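Huvura's hand-held gripper kit goes on sale, and the sofa cushions are ready

Dec 6, 2023

Brenitz has opened orders for Huvura, a hand-held gripper kit that lets people teach robots household chores by doing the chores themselves. The first batch is 300 kits, and the company said 200 of them were spoken for by members of its early tester list before the order page went live.

The idea is wonderfully easy to grasp. You hold the gripper, you go about the house picking things up and putting them down, and a camera on the tool records the job from the gripper's own point of view. The recordings are then used to train a robot arm fitted with the same kind of two-finger jaw. No robot has to be in the house while the recording is done, and there is nothing to program.

Brenitz has been trying the kit in real homes since July, and the list of chores has grown a lot in that time. Early sessions were mostly cups and spoons. The newer ones take in laundry, shoes, toys and, most fun of all, living rooms.

"A cup is a cup wherever you set it down," said Guðlaug Þrastardóttir, who leads the Huvura project. "A cushion changes shape the second you touch it. We want lots and lots of cushions - striped ones, flat ones, fat ones, on every kind of sofa people will let us near."

She is not kidding about every kind of sofa. The living room set recorded so far goes well past plain gray couches, and takes in deep purple tufted upholstery, curvy cream-white frames and flowery fabric with a boldly striped cushion on top.
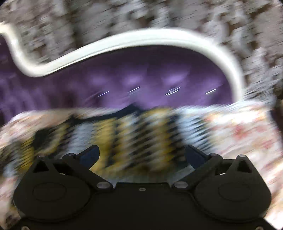 What's in the kit

The base kit comes with 2 grippers, one for each hand, plus a camera mount, a charging dock and a padded carrying case. Spare fingertips are packed in the lid. Setup is done through a phone app, which walks a new user through a short practice task before the first real recording. Brenitz says most testers were up and running on the same afternoon the box arrived.

The housing is plain matte black, and the fingers move on linkages that are fastened with ordinary screws and bolts. Anyone who has had to throw out a good tool over one worn part will be happy about that. Brenitz is posting repair sheets for the whole gripper and will sell the fingers, links and fasteners one by one.

The price is $1,563 for the base kit, with a year of software updates included. Schools and public labs can ask for a lower rate. Single grippers will be sold later, but the company has not set a price for those yet.

Speed is welcome

One of the nicest things about Huvura is that users are told to move the way they normally would. With many older ways of teaching a robot, a person steers the arm from a control station, and everything slows to a crawl. With a tool in your hand you just reach out and grab the cushion. Fast reaches do blur the background in the video, and the software has been set up with that in mind, using motion sensors in the gripper to help keep track of where the hand is going.

Jarlath Ó Súilleabháin runs the home robotics group at Mac Giolla, a small design and engineering firm that has had a test kit for several months. His group used it to record tidying jobs in staff members' own homes.

"People pick it up and they get it," he said. "My mother did half an hour of cushions and then asked if she could do the kitchen. I've never seen anyone ask for more time at a control station."

He did have some complaints. The grip gets tiring in a long session, and he would like a lighter version for smaller hands. Thick throws and heavy blankets are still hard to pick up cleanly, since the jaw only opens so far. Þrastardóttir said a wider set of fingers is being tested and will fit the grippers already being sold.

Recordings stay on the user's own device unless they choose to share them. Those who do share can add their sessions to Buddale, an open library that Brenitz is starting alongside the kit. Faces and family photos are blurred before anything is uploaded, and users can pull a session back out later if they change their minds.

Orders are being taken through the Brenitz website. Kits will ship in the order they were paid for, and a waiting list will open once the first batch is gone.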